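Bed-making shortcuts: which ones hold up?

Every bedroom tips page says to make the bed first and the room will look tidy. I doubt it. A black garment dropped on a white duvet undoes the whole effect. 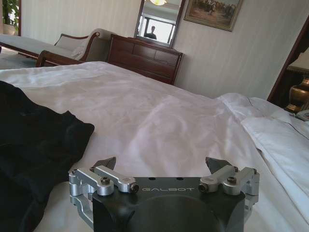
Touran Kermani writes that she clears the bed before she touches a single corner, and that any other order means smoothing the same duvet twice. Fair enough. I still don't buy the "80 percent of tidying is the bed" line that goes around every January.

The bench trick is no better. A bench alongside the bed is supposed to catch clothes. Mine catches mail.

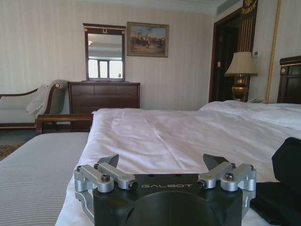
By Kamlesh Pant
Bedroom tips | Mon 28 January

Smoothing from the middle out is popular too. It looks good until you sit down. Shake the duvet from the foot end, let it settle, then deal with the ridges that are left. 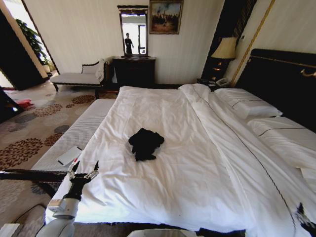

Pulling corners

I used to yank mine with both hands and wonder why the other side came up short. Gathering one end into a narrow bunch gives you a good hold, but look what it does to the cloth: one long taut crease across it, and little wrinkles crowding toward the grip. So pull, let go, and flatten with your palm. Skip the wrinkle spray. I tried one in May and got a damp duvet.
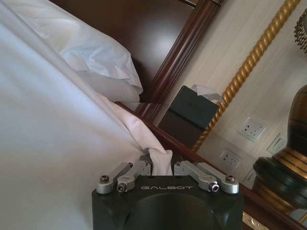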